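Planning the Equipment for a Two-Handed Gripper Station
Project report, Arna group, October
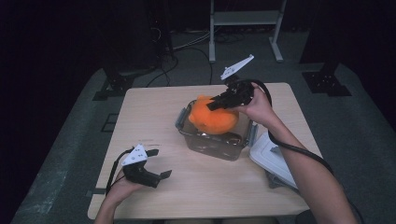 Our task in this project was to make a purchase plan for one work station where a person handles everyday objects with two hand-held grippers. The department gave us a limit of 3,890 for the whole station, and this limit could not be moved. We had to decide what to buy new, what to borrow from the store room, and what to leave for the next semester.

1. What we need

We started from the task. One person sits or stands at a table, takes soft toys out of a plastic container and puts them back. For this we need two grippers with marker plates, cables of sufficient length, a table, containers with lids and a set of objects. In the first version of the list we forgot the cables completely. Our supervisor noticed it, and we are thankful for that.

The marker plates deserve a separate line in the budget. They stand on top of the gripper at an angle, and we expect that they will be scratched or bent in normal use. We planned one spare pair.

2. Offers

We asked two suppliers. Grumano sells the grippers only as a pair, with the plates included. Culent sells each part alone, so the first price looks lower, but the plates and the cables are added later. When we put both offers in the same table, the Culent offer was higher by 357. The delivery time of Culent was also longer – 10 weeks against five.

We chose Grumano. One weak point is that their spare fingers must be ordered from abroad, and we could not get a fixed price for the shipping.

3. Small items

Containers, lids and plush toys are cheap, and we bought them from a household shop. We recommend containers with transparent walls and latches on the sides, because the operator can see what is inside and the lid can be closed well for storage. The toys should have bright colors. The table was already in the room and costs nothing.

4. What was not bought

The Wan software license was removed from the plan. It is useful for the processing of the recordings, but we can work with the free version until the spring. We also postponed a better lamp for the table.

5. Open points

The cable from each gripper goes down along the arm of the operator. A longer session may need a clip or a sleeve for it, and this is not yet in the budget. The shipping price for the spare fingers is also missing. We will ask Grumano again before the order is signed.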